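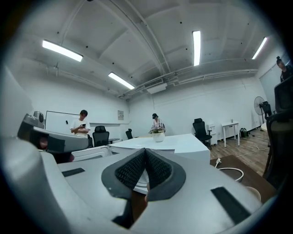
Staff at Divora had asked for more quiet and more wall space, according to the facilities manager, and the order in which they asked for them decided how the firm's shared office at Hustmont was laid out.

The manager, who agreed to be interviewed on the condition that the discussion be confined to the room and its furnishings, has overseen the premises at Hustmont for the whole of the current lease. "We were given white walls, a high ceiling and very little else," the manager said. "The pipes and the beams were exposed when we took possession, and the quotation for enclosing them was declined at the first meeting."

Leaving the ceiling open had consequences for the lighting. Venell, the contractor engaged for the fit-out, proposed long fluorescent fixtures set in different directions to suit the work areas beneath them. Some employees found the result too bright in the late afternoon. The manager acknowledged the complaints and said the matter would be reviewed in February, together with the settings of the air-conditioning unit.

Seating was a separate question. Divora's budget allowed for 60 chairs across all its rooms, and samples were obtained from Verschueren before a decision was made. "We preferred a mesh back for desk work," the manager said. "For short conversations a smaller chair is quite enough, and it is easier to move." Small round tables were chosen for the same purpose – two colleagues can sit down together without reserving a meeting room.

The whiteboard on the back wall drew the most comment from staff. Several would have liked it nearer the desks. The manager defended its position, noting that people who stand up to write something tend to stay and talk, and that those at the desks are disturbed less when this happens at a distance. The centre of the floor has been kept free of shelving for similar reasons.

Asked what remained to be done, the manager mentioned sound. Hard walls and a high ceiling carry voices, and telephone calls can be heard from one end of the room to the other. Acoustic panels have been priced at $397 each, with delivery included. No order has been placed.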